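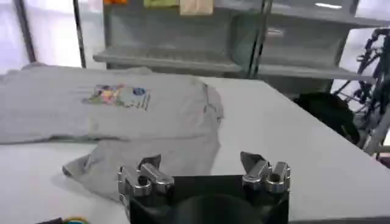 The regional growers' awards were last night and I said I'd post the results, so this is them. Short thread.

Nursery of the year went to Khalaf, the family place out past Flanness. They grow hedging and bare-root fruit trees, mostly for the trade. Second time they've won it.

Best new grower was Siham Hijazi. She started with one polytunnel and now has 7. Hardy perennials, all peat-free. She kept her speech to two sentences and then sat down, which went down well.

The long service award went to Raed Saab - 20 years running the propagation side at Lulto. He trained a good number of the people in the room, me included. He taught me to graft and I still do it his way.

Landscape project of the year was the Wurkico car park planting. 1348 shrubs and trees on what used to be plain tarmac. I voted for the school orchard myself, but the car park has come through a dry spring with very few losses, so fair enough.

The raffle made 1000 pounds for the apprentice fund. That pays for day release and a set of tools. Applications are open now and close in September. You need to be working at a member nursery, any age.

Two people have asked about the judging notes. They go out to entrants by email. If you entered and haven't had yours by the end of next week, message me and I'll chase it.

Next year's venue isn't booked yet. Flanness village hall is the likely one - the parking is better and the kitchen is bigger.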